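Washing up without a sink takes one bowl, two trays and a wooden table. Kumari's kitchen notes for June allow 4 cm of water in the bowl.
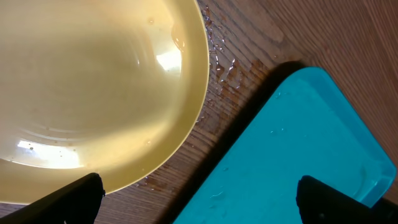 The table should be wiped between batches. Flaltia rates its oil finish for 14 months of ordinary use.

Trays come next. One takes the plates and the other the sponge. 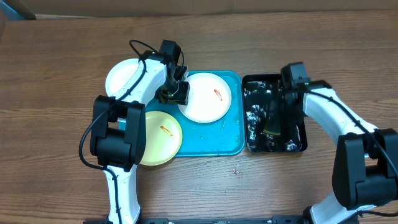

*Plates on and beside the blue tray, with the black tray at right.*

Sauce is best lifted with the scouring side before it sets. A light-colored plate makes missed spots easy to find. 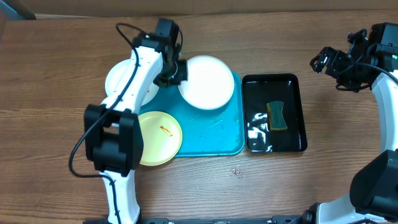 Stacking saves space but slows drying. Air needs a gap under each rim.
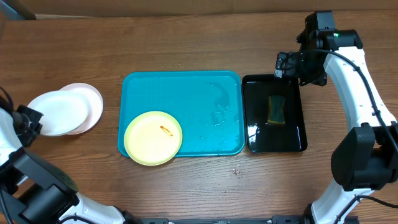
Drainage is the limit of any flat tray. Water has nowhere to go, and it stays where it lands, as in the puddle on the right half of the blue one. Tip the tray out after each batch.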